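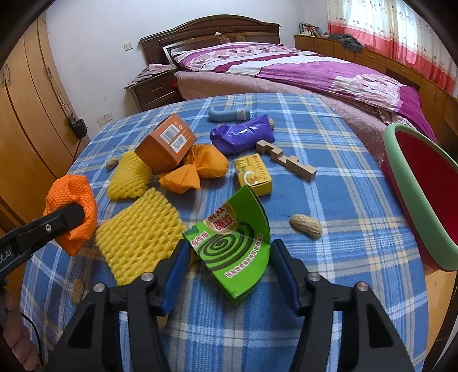 Bench tips for the picking side at Pruitt, now that half of us are on the hand-held grippers and the arm on line two does the easy stuff. Started June 14, 2021, added to whenever I get five minutes. Soft and flat things first as that's where everyone loses time. A flattened carton like the green one with the coil on it – open the jaws wide, come in from the two sides, let the blue pads do the touching. Don't stab down at it. Same for foam mesh sleeves, they squash to nothing so close slower than you think you need to.

## Setting up

- Cloth on the table, always. Small things skid on bare tops.
- Plain or patterned, doesn't matter. Harriet Pruitt asked for patterned ones mixed in, so if you get the tartan don't swap it.
- Cable over the outside of your arm. Not between the jaws, not round the chair leg.
- Wipe pads with a barely damp cloth, then a dry one. No spray cleaner. Barrett used the glass stuff in January and had slippy pads for a week.
- Check the pivot pins before you start. Wiggle. If one moves sideways, red tag, hand it in, take another.
- Mugs on the window shelf please. Not on the bench. Yes even with a lid.

## Picking up awkward stuff

**Shiny plastic packets.** Grab across the wrinkled bit if there is one, gives the pad something to bite on. Tight smooth end slides out.

**Peanuts in shells.** One jaw still, other jaw comes to meet it. Squeeze till it holds and stop there. Cracked ones go in the tub, sweep up the bits at the end of the go.

**Mesh pouches.** They wrap round the tip. Let go, open fully, back straight off. Shaking it makes it worse and it winds your wrist up.

**Boxes leaning on things.** Take the box, leave what it's leaning on. If both come, put both down and start again. A messy lift that you tidy up half way is worse than a fresh one.

**Notched wooden pieces.** Pads go either side of a straight block, not on the step. Lerato's tip, works every time for me.

**Anything with a barcode.** Keep the pad off the label if you've the choice. The scanner downstream at Hatdale is fussy about creases.

## Hands and shoulders

This is the bit I get asked about most, ahead of anything to do with the arm itself.

The old picking job was all back and feet. This one is thumb, wrist and the top of the shoulder. Different ache. Things that help:

- Table height so your elbow is a bit below level when the jaws are on the cloth. The blocks for the legs are in the cage, ask Panya for the key.
- Swap with your partner at each tray change. Don't save it up for break.
- Hold the grip like a full kettle, not like a hammer. Shoulders down.
- Left hand gets lazy. Start every other tray with the left.
- If your thumb tingles, stop and say so. Goes in the book, and it doesn't count against your tray total. Had that from Harriet in writing, copy is pinned by the lockers.

Lerato Ndlovu has a set of stretches on a card, take one from the folder. Two minutes. They look daft and I do them.

## Working next to the arm

Line two takes the square boxes and the bottles. We get what's left over, so the mix on the bench is odder than it used to be. Some days it's nothing but soft bags and you'll feel slow. You aren't, it's the mix.

- Yellow line on the floor is the line. Reaching over it counts as crossing.
- If the arm drops something, press the pause, wait for the light, *then* get it. Not before the light.
- Three drops of the same item, take it off line two and put it on the bench. You don't need to ask a supervisor, that changed.
- Write the item name on the drop sheet, not just "bag". Nanna Fogh reads every one of these and comes back with questions.
- Don't feed it extra to be helpful. It won't hurry, you'll just get a pile up.

Nanna's figures for the last stretch, as people keep asking: 2,108 trays through the room, target was 3,000, and 400 of those were done with the grippers. Target got moved down after. I'd sooner they'd asked us before setting it but there we are.

## Jobs and hours

Not really a tip but it belongs somewhere. No one in this room has gone because of the arm. Two moved to Drendport and that was for the shorter drive. What has changed is the evening shift, which is now three people where it was seven, the others came onto days. Good if you've kids at school. Not so good if you relied on the evening rate, and that's still being argued over. If you're on the old contract bring it to Barrett Mercado, he's collecting the details.

Training on the grippers is paid at the bench rate from the first hour. Check your slip, mine was wrong the first time.

## End of the go

- Everything off the cloth, shake the cloth over the bin, fold it.
- Loose bits back in the mixed crate – packets, foam, cartons, puzzle bits, all of it together. Don't sort it!! Panya Chuensuk wants it jumbled for the morning.
- Battered cartons stay in. Crushed corners are fine. Only bin what's split or leaking.
- Jaws open when you hang the gripper up. Left closed they mark the pads overnight.
- Charger light green before you walk away. Orange means it isn't seated, push it in till it clicks.
- Sign the sheet with the gripper number. 101 is the one with the stiff trigger, it's been reported, leave it on the hook.

## Still to add

Gloves (thin ones ok? waiting to hear). The Talard crates and which way up they stack. What to do with wet deliverys. Someone asked about radio volume, that's one for the board by the kettle.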